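Zulari Home Forum > Kitchen and Hallway > Surfaces and coverings

Thread: Floral covering, scuffed and speckled. Clean it or replace it?

tansy_842
Joined: October
I've got a flat surface covered in a floral print, pale background with grey-green stems and little orange flowers. It gets used as the dumping spot for keys and it's looking tired. I bought the covering from Drinano and they've stopped doing that pattern. I have nearly 3 metres left on the roll, but I'd sooner not use it if the old stuff can be saved. What would you do?

Mallet
Is it flaking or just dirty? Those are two different jobs. Put some pictures up.

tansy_842
Bit of both, I think. Pictures below. 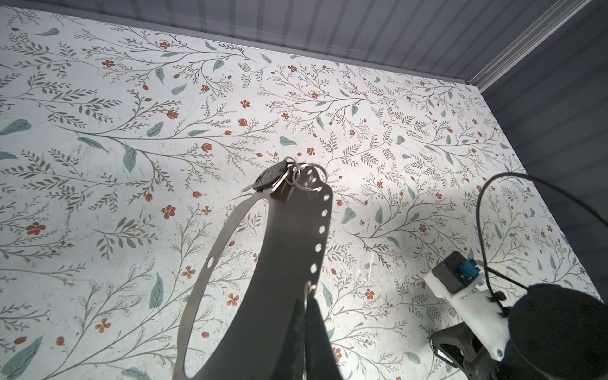
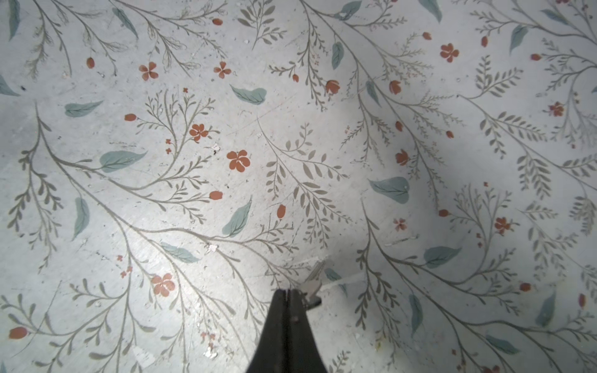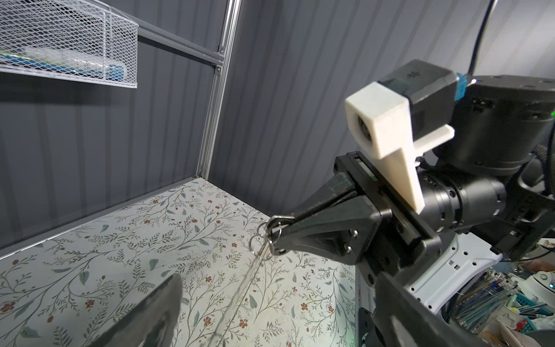

pottingshed10
What should I use to clean a printed covering without lifting the pattern?

Mallet
A soft cloth wrung out in warm water with a drop of washing-up liquid. Wipe with light pressure, go over it again with plain water and dry it straight away. Keep off cream cleaners and the green side of the sponge. Test a corner first.

pottingshed10
Thanks. I've been using cream cleaner on mine for ages, so that explains the dull patch by the kettle.

Drallholm
I'd replace it. In the second picture there are tiny white chips where the top layer has come away, and no amount of wiping will put that back. Once it starts flaking, a damp cloth gets under the edges and makes it worse. You've got the roll, so use it.

Mallet
Disagree. They're tiny. A wipe and a coat of clear water-based varnish would hold it for a couple of years, and then she's still got the roll for later.

Drallholm
Varnish on a wipe-clean covering goes yellow and peels. I did a shelf that way and had to scrape the lot off. Took me 2 evenings.

Mallet
Depends on the varnish. Mine hasn't yellowed.

hobnail
Whatever you decide, sort the keys out first. Split rings are hard on any printed surface, they get dragged across it every time somebody picks them up. A row of hooks on the wall, or a dish with felt under it. I paid 10 pounds for my hooks and fitted them myself.

tansy_842
I had a dish. The keys never went in it.

hobnail
Hooks, then.

Drallholm
Agree with hobnail on that. And if you do lay the new piece, cut it a bit oversize and trim it once it's down. Match the stems before you peel the backing. That sort of branching pattern shows a bad join straight away.

tansy_842
No joins needed, the roll is wide enough. I'm going to clean it first and see how it looks in daylight. If the chips still bother me I'll put the new piece down and leave the varnish alone. Hooks are on the list either way.

Mallet
Fair enough. Let us know how the cleaning goes.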